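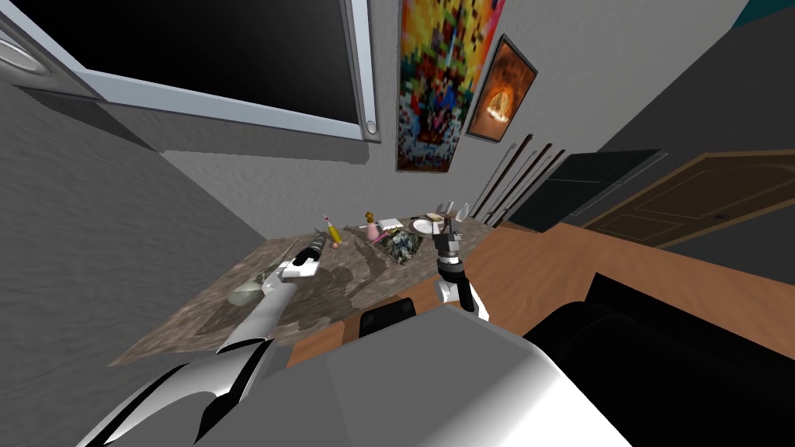
Lisus simulation notebook, bench 2
July, session opened 9:00 a.m.

Subject: Loss of left arm tracking during tabletop work in the Todel scene, and late response of the stop condition.

Purpose of the session. The session was scheduled to repeat the tabletop reach routine under the revised Rastogi controller before the controller is released to the other benches. The routine calls for both arms to move over the stone tabletop, take up a ready position above the small objects, and hold there until the operator gives the grasp command. No change was made to the scene file. The controller was the only item under review.

Fault as observed. The first runs completed normally. On a later run the left arm reached its ready position and then continued to drift upward and toward the wall on its own side. The operator had given no command during this time. The right arm held its position throughout. The difference between the commanded and measured position of the left wrist grew at a steady rate and passed the stop threshold. The stop condition should have frozen both arms at that point. It did so 700 milliseconds later. The permitted delay on this bench is 9 milliseconds.

The run was halted by the operator immediately afterward and the log was saved. There was no contact with the wall or with any object on the tabletop, according to the contact log.

Two separate matters are therefore recorded in this entry: the drift itself, and the late stop. They are to be treated as separate faults until there is evidence that they share a cause. The second is the more serious. A drift in simulation costs time. A stop that arrives this late would not be acceptable on the physical unit under any circumstances, and the controller is intended for the physical unit.

Immediate action. The revised controller was withdrawn from the shared directory and the previous version restored. The physical unit was not running the revised controller at any time. A hold notice was entered in the Givo tracker and the release was marked as blocked. Colleagues who copied the revised version to a local directory are asked to delete it and confirm in the tracker.

Reproduction. The run was repeated from the saved starting state with the same random seed. The drift returned, beginning at the same simulation step. With a different seed the drift was absent on the first attempt and present on the second. With the previous controller it did not occur on any attempt. The late stop appeared every time the drift appeared, but this proves little, as the stop is not called upon in a run that stays within limits.

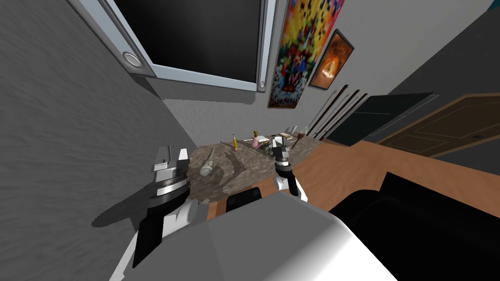 Todel scene, head view, both grippers at the stone countertop.

Camera view. The head view in this scene is steeply tilted, and the first suspicion was that the tilt had entered the position estimate and was pulling the left arm off target. The view transform was printed at each step and compared with the value in the scene file. The two agreed. The same run was then made with visual input disabled and the arms driven from joint values alone. The drift remained. The camera is ruled out as the source, and colleagues need not spend further time on it. The mounting angle is left as it is.

Controller. The revised version adds a correction term that is meant to cancel small steady errors at the wrist. In the log, this term for the left arm begins to grow as soon as the ready position is reached and does not level off. The matching term for the right arm stays near zero. A comparison of the two parameter files showed that the upper limit on the term is present for the right arm and absent for the left. In the absence of a value the loader supplies none and gives no warning. The limit was restored by hand in a local copy and the run was repeated with the original seed. The arm held its position for the full 600 seconds of the hold test.

This is accepted as the probable cause of the drift. It is not yet entered as confirmed, pending a full set of seeds.

Stop condition. No cause has been found. The threshold check is listed as running at every step, but the time stamps show gaps while the log is being written to disk. It is possible that the check and the log writer share a queue and that the check is waiting its turn. Logging was reduced to the minimum for one run and the delay fell to around 2 milliseconds. One run is not sufficient, and reduced logging is not to be adopted as a remedy. The stop must meet its limit with full logging active.

The threshold itself was also reviewed. It is unchanged from the previous version and no reason was found to alter it.

Instructions until further notice.

The revised controller is not to be loaded on the physical unit, including with the arms unpowered.

Simulation runs with the revised controller may continue on this bench only, with an operator present. Unattended overnight runs are suspended.

Any run in which the stop condition is triggered is to be saved in full, including the parameter files in use at the time. Saving the log alone is insufficient.

The loader is to be changed so that a missing limit prevents startup. This applies to both arms and to all benches.

Open items.

Full seed set with the left limit restored: not started.
Queue arrangement between stop check and log writer: under examination.
Loader change: drafted, awaiting review.
Check of parameter files on the other benches for the same omission: requested through Givo, no reply at time of writing.

Saved material from the session is under the Todel directory, subfolder left_drift. The starting state and the seed are both included. Session closed 4:40 p.m. with the previous controller in place.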